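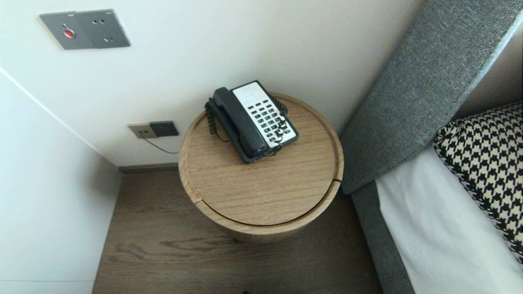

Lostwood open afternoon: the room robots and their rulebook

Posted Jul 24, 2021

I went to Lostwood expecting a sales pitch and got one, though it came with a ring binder. The site is a converted office block outside Penorham where a firm called Tanui fits out hotel bedrooms so that service robots can be tried in them. The robots tidy, fetch, put things back on bedside tables and so on. The afternoon was billed as a look at the Wustent code, a set of good practice rules for machines that work in rooms where people sleep. Visitors were handed a copy at the door and asked to give it back on the way out, which did not put me in a generous mood.

The code

It runs to 30 pages. I read all of it over a cup of bad tea. Much of it is sensible and quite a lot is padding. There are 6 sections, of which the first two say what the other four will say. The parts worth having are the ones on speed near a bed, on what the machine may touch, and on who is allowed to stop it.

Speed first. Beside a bed the arm has to drop to a slow setting, and it must not reach across the mattress if a person is on it. Fine. I asked how the machine knows a person is on it and was told this was covered by the site's own risk assessment. I asked to see the risk assessment. It was being updated.

What it may touch

The rule here is a list kept for each room. Anything on the list can be picked up; anything off it is left alone and reported. I liked this more than I expected to. The trouble is corded things. The room I spent longest in had a desk phone on a round nightstand, with the coiled cord lying partly over the keys, and the top of that nightstand does not offer much space to work in. The wall is on one side and the bed is on the other. Under the code a telephone counts as a single item. Anyone who has ever tried to put one straight knows that it's at least two items and a spring, and the other end is fixed to the building.

I put this to the person showing us round. The answer was that cords are "treated as part of the parent object". So if the handset is on the list, the cord is on the list, and if the gripper closes on the cord, that is permitted contact. I can't see how that helps a guest who needs to ring reception at night and finds the handset off its cradle. A short clause would sort it out: check that the handset is home before leaving, and if it isn't, call somebody. They wrote that down. I will believe it when it's printed.

Stopping it

The code wants a stop control within reach of anyone in the room, and it wants it marked in a way that can't be confused with anything else. Now, there is a round red button on a metal plate on the wall in that same room, above the nightstand and next to two small sockets. I am not going to guess what it is wired to. My point is that a guest would have to guess, and the code has nothing to say about red buttons that were in the building first. A hotel might have call buttons, alarm buttons, all sorts. Section four ought to begin with a survey of the walls.

Training for staff is set at 3 hours. That is for housekeeping, who will be the ones standing nearest. The session for managers is longer, and includes lunch.

The claims

There was a talk at the end with slides. Tanui says its sites have logged 800 room visits since June without a reportable incident. "Reportable" is defined in the code, by the people who wrote the code, and leaves out anything put right within the visit. A knocked lamp stood up again does not count. I'd like to see those figures with the lamps in.

Was it worth going? Yes, if you run a small hotel and somebody is about to try to sell you one of these. Ask for the room list and the risk assessment before you ask about price. The rules are better than none, and the staff were patient with me for most of the afternoon. Parking is up to two hours free, then you need a ticket from the machine by the gate, and mine was out of paper.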